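Let the Students Bring the Boring Tasks 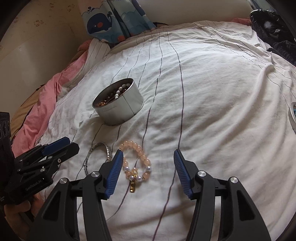 My opinion is simple, and I have repeated it in our club so many times that the others can say it before me. A student robotics project should begin with small things from home. It should not begin with a field of plastic cubes that somebody designed for a competition.

I have helped with the robotics club at the Lurholm school for three years. In my first year we entered the Bistbridge student contest, like everybody in the region. The robot must pick up cubes and put them in a box. All cubes are the same size, and they always stand on the same marks. Our team practiced from October until March and reached 256 points, and we were proud. Then one girl asked if the robot could pick up her earrings. It could not even find them.

I thought about this question all summer. The next year we stopped the cubes and started what we call the Strebel project, after the street where the club meets. Students choose a task from their own home and record it many times with hand-held grippers. Putting jewelry back in a tin is one of these tasks. Folding socks is another. At the end of the first term we had 3342 recordings. Some 2000 of them were good enough to train with, and the students decided themselves which ones to throw away.

I know the arguments against this. A colleague from another club told me that a bed is not a laboratory. She is right that the results are hard to compare. A sheet has folds, the light changes in the afternoon, and a bracelet never lies in the same shape two times. But I think this is exactly what a young person needs to meet early. When a student tries to close two fingers on a thin bangle, she learns more about contact and angle than I can explain on the whiteboard in one hour.

The second argument is about motivation, and I take it more seriously. Competitions give a date, a crowd and a cup. Our project gives a folder of files. Two students left us for this reason, and I do not blame them. For the ones who stayed, we now hold an open evening where parents can try the grippers. Most parents are worse than their children, and the children enjoy this very much.

Money is also a question. We applied to the Sallisier fund, and the form asked how many trophies the club expects to win. I wrote zero. I also wrote one page about necklaces, and how difficult they are, because a chain can hang from one finger and still be stuck under another thing. We are still waiting for the answer.

If the fund says no, we will continue with the equipment we have. The next task is already chosen by the students: hanging keys on a hook.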